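Skerari Adds Silver-White Wheel Cover to Stumport Range

STUMPORT, August – Skerari has added a plastic wheel cover with curved spokes to its replacement trim range. The part is silver-white, with retaining clips and ribbed tabs along the back of the rim.

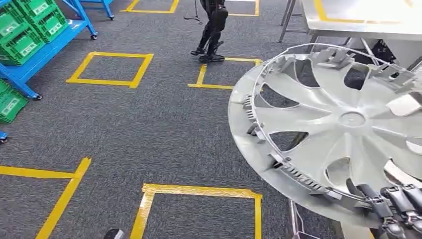

Availability

Wultitz will distribute the cover from its Stumport warehouse, with a first run of 2,000 pieces. Orders ship in 2 business days – bulk orders of 68 or more are quoted separately.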